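Ticket 257 – open day demo, Nundasdale kitchen
Opened Friday, April 10, 2020
Status: open

Hi Gimska folks! The wrist view smears whenever the arm swings, and our visitors saw it on the big screen.

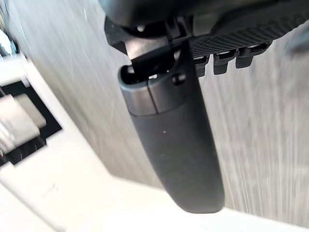
Wrist view, background streaked

Tried the 3 restarts you suggested in February – no change. The head view stays crisp, cup and all.
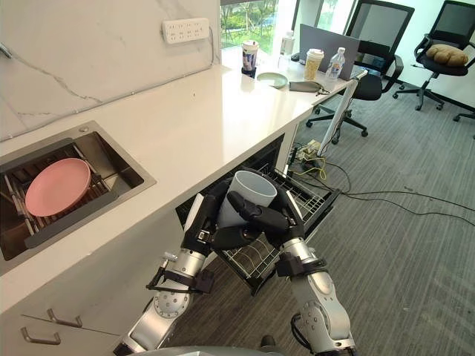 Head view, both hands on the cup at the dishwasher

Next I dropped the arm speed and ran the demo again.
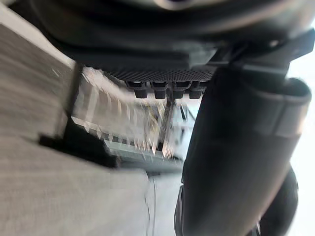

Could it be the exposure setting? Send me a number to try!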